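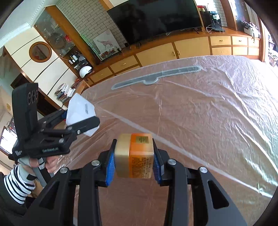

A small gold and orange box with a gold label.

The bell at the Wakora parish hall rings at 6:30 on Thursday evenings, and two congregations come in by different doors. The Lutherans use the street side. The Orthodox families come through the garden, as they have since their own church on Katsaros Street closed for roof repairs.

The arrangement was meant to last one winter. It is now in its fourth year. The repair fund stands at $3,789, well short of what the builder wants, and the two groups have settled into a shared calendar that hangs by the kitchen.

They don't worship together. The Lutherans have the hall until seven for evening prayer, then move to the side room for Bible study. The Orthodox set up their icons on folding stands and begin vespers at 7:15. What they share is the supper in between, usually soup and bread, with a meatless pot during the fasts.

Easter is harder. In most years the dates differ, and one group is still in Lent while the other is celebrating. Last spring the Lutherans moved their Easter breakfast to the school in Vesirov so the smell of ham wouldn't fill the hall. It was a small courtesy, and some older members grumbled about the drive.

Wakora has 3,202 residents and five churches. The Lutheran roll lists 286 names. The Orthodox parish is smaller and draws families from as far away as Barkasik, where there is no church of any kind.

A joint hymn evening is planned for June. The two choirs have agreed on four pieces so far and are still arguing over the fifth.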